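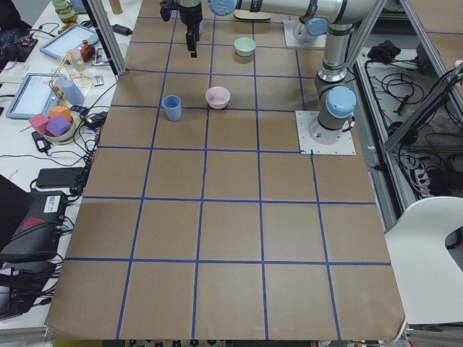

Clollel is a student robotics club, and I've been writing up its history on this site ever since I joined. It was started by Nkrumah Issahaku, who wanted a place where beginners could get their hands on real arms without signing up for a whole course. The name is just a typo from the first sign-up sheet - we liked it and kept it.

Our main project is called Arthur. It's a pair of arms working over one table, and the job is plain old kitchen stuff, like picking up a cup and putting it in another square.

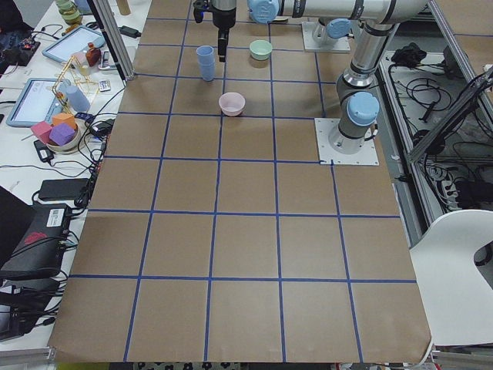
The table and the grid

We cover the table in brown paper and mark it off with blue tape, so everybody means the same square when they call one out. New members get to lay the tape (it's harder to get straight than you'd think!).

Bowls and cups make up most of a beginner's practice. Cups are the fussy ones, especially when you grab them by the rim at an angle.

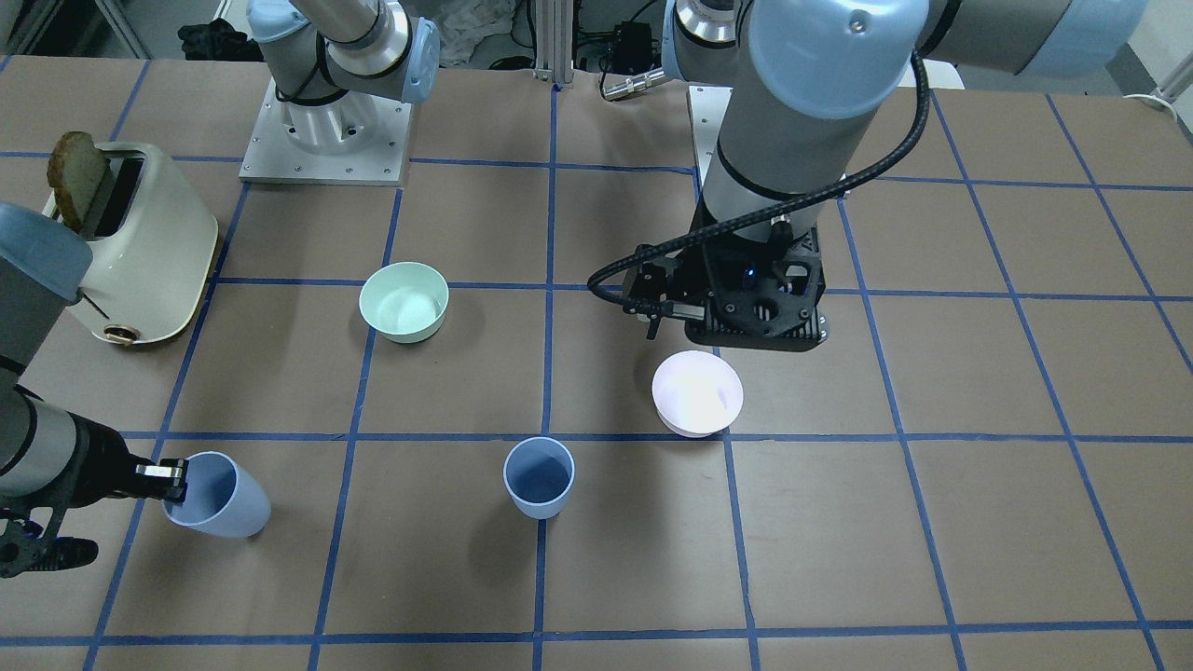 Kwaku Essien wrote the club's scoring rules, and they're pretty friendly. A full run is worth 100 points, you lose 5 for every dropped item, and my own best is a 91 that I bring up far too often. The rules borrow a little from Plirlow, the contest we enter each April.

Stiltinix is our sister club, and we trade notes with them all year. 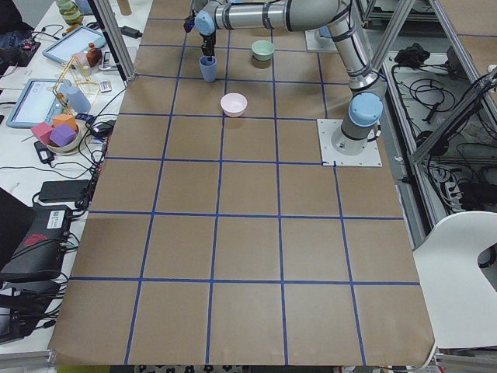
Reading time: 1 minute

Membership

Anyone enrolled can join, and you don't need to know any code. Come by in the evening and ask for Kwaku - he'll find you a spot at the table.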